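Stovham Workroom – Spring Walk-Through, Ceiling to Coat Rack

Filled in for the March round. Each line has OK, WATCH or FIX next to it, and then whatever I felt like adding, which I know is always more than the form has room for. Thank you for putting up with it, and thank you to everyone who moved their things out of the doorway before I arrived!

1. Ceiling panels and beams – OK
The white ribbed panels look fine from the floor. I walked the length of the room slowly with my head tipped back (my neck is still complaining) and found no stains and no sagging seams.

2. Ceiling lights – WATCH
All lit when I switched them on at 8:15. The one toward the back took its time and hummed a little before it settled down. Please write it in the book if you hear it again. Spare tubes are on order from Stuvel, and the old ones go in the long carton, never in the regular trash.

3. Round ceiling fixture with the grille – OK
Dusted with the long brush. It had collected quite a beard over the winter.

4. Air conditioner on the left wall – FIX
The filter was due and I'm afraid it was overdue. I rinsed it and put it back, but the unit wants a proper service before the warm weather, and the Stomis quote came to 1,399, which I have passed along. Until then, please keep it on the low setting and don't stack anything tall underneath. I set it to 73 and the room was very comfortable by the time I finished my coffee. 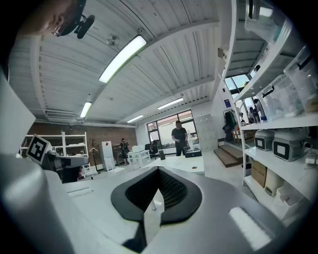
5. Brick wall – OK
I do love this wall. I ran a hand along the mortar as far as I could reach and only a little sand came away, the same as last time. Nothing new should be drilled into it without asking first.

6. White metal shelving – WATCH
Steady when I pushed on it, though one foot could use a felt pad. Heavy boxes belong on the bottom shelf – I moved 2 down myself, and if you are missing the Guimarães tile samples, that is where they went. The top shelf is for light things only.

7. Coat rack – OK
Still a handsome piece, that dark wood, and all the hooks are tight. It does lean when everyone hangs a bag on the same side, so spread them out if you can. Empty hangers can stay beside it.

8. Tall white cabinet – FIX
The door sticks at the bottom and then lets go all at once, and I nearly caught my knuckles. A bit of sanding should do it. Please keep the top clear in the meantime.

9. Walkways and cords – WATCH
Much better than in the fall. One extension cord was running across the path to the shelves, so I taped it down along the wall. The tape is a stopgap and I'd like to see a proper cover there.

10. Fire extinguisher and exit – OK
Needle in the green, pin in place, tag signed. The exit door opens with one push.

Still open after today: the air conditioner service, the cabinet door, the felt pad and the cord cover. I'll bring the sandpaper and the pad with me next time. My copy of this sheet is in the blue binder by the door.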